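Plarkwood Community Sports and Homework Club
Progress report to the Boros Fund
14 March 2018
Prepared by Ridwan Lau, program coordinator

This report covers the second half of the grant period. It follows the headings you sent us in the fall, except that we have put staffing ahead of spending, as most of the changes in spending come from changes in staffing.

Attendance

We have 132 young people on the register, all between the ages of eight and fifteen. Most of them come to both parts of the program, the homework hour and the sports session after it. A smaller group comes only for sports, usually because they have a long bus ride from school and cannot reach us before the homework hour ends. We have stopped trying to move that group into the earlier session. Instead, staff keep a table open during sports for anyone who has an assignment due the next day.

Attendance dropped in the cold weeks after the winter break and has since recovered. The drop was largest among the youngest children, whose parents told us they did not like the walk from the bus stop after dark. The city has been asked to repair the lights on that stretch. We do not have a date for the work. In the meantime two members of staff walk with the group to the stop at closing time, and we would like to keep doing this until the evenings are lighter.

The Semau branch, which opened with this grant, is still smaller than we planned for. It runs in the old library annex and has to share the building with an adult language class. The families who use it are pleased with it, but word has been slow to get out. We have asked the two nearest schools to put our flyer in the folders that go home with students, and one of them has agreed.

Homework hour

In the last report we said that too much of the hour was being lost to settling in. Children arrived at different times, ate their snack at the work tables and started late. We now serve the snack in the hallway and open the work room when it is over. This is a small change but it has given us a quieter room.

Reading support is going well. Math support is not where it should be. The tutor who covered middle school math left in January for a full-time job, and the replacement can only come two afternoons a week. Older students who need help on the other days are working from printed sheets, and some of them have told us plainly that the sheets are not enough. We are talking to the community college about placing student tutors with us for credit. If that goes through it would start with the fall semester, so there will be a gap over the summer that we have not yet solved.

Sports sessions

Soccer remains the most popular activity and basketball is second. We added a beginners' volleyball session at the request of several girls who did not want to play either, and it has filled up. The gym floor at the main site was refinished over the break and is in good condition. The outdoor field is another matter - the drainage on the north side has failed again, and we have had to move sessions indoors more often than we would like. Moving indoors means shorter turns for everyone, because the gym can only hold half the group at a time.

We entered five teams in the spring league. Herman Goh is coordinating the coaches this year and has set up a single schedule for practice, transport and parent duty. Before, each coach kept a separate list, and twice last season a team arrived at a field without a ride home arranged. That has not happened so far this year.

Uniforms

The grant included a line for team clothing. Many families told us in the fall survey that the cost of a uniform was the main reason their child had not joined a team. We used the money to set up a lending system. Each player signs out a jersey at the start of the season, takes it home, washes it there and returns it at the end.
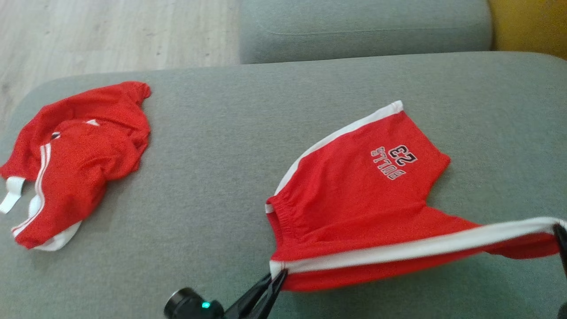
A red jersey with white stripes. Uniforms are looked after at home during the season.

The system works, with some problems. Jerseys come back late, and a few do not come back at all when a family moves away. We do not charge for lost items and do not plan to. We have set aside a small part of the clothing line to replace them. Sizes are harder to manage than losses. We bought too many in the small sizes and not enough for the older players, and the supplier, Reteo, would not exchange anything already out of its packaging. The next order will be based on measurements taken at sign-up.

Staffing

We have six paid staff, all part-time, across the two sites. One position, the site lead at Semau, was vacant for most of the winter. Herman covered it on top of his own work, and his coaching hours were reduced as a result. The post has now been filled and the new site lead began at the start of March. All staff have completed the first aid course required under the agreement. The child safety refresher is booked for next month.

Spending

Spending is slightly under budget overall. The vacancy at Semau accounts for most of this. Transport is over budget, because the van needed new brakes and then a new battery, and because we hired a bus for two away games while it was in the shop. We ask for your approval to move part of the unspent salary money to the transport line. A one-page table showing the proposed change is attached, along with copies of the repair bills.

Heating at the annex was also higher than expected. The building's owner has agreed to split that cost with the language class from now on.

Plans for the rest of the grant period

The spring league runs to the end of the school year, and the homework hour will close one week earlier than sports so that staff can complete the family survey. We have kept the same questions as the fall survey so the answers can be compared, and added one on transport.

We still owe you the school attendance figures promised in the original proposal. Both schools have agreed to share them in a form that does not identify individual students, but the district office has to sign the release first. We sent the form in January and have followed up since. If the release has not come through by the time of the final report, we will send the figures separately.

Questions about the budget table should go to Ridwan Lau at the main office. For visits to either site, please contact Herman Goh at least a week ahead so he can tell the families.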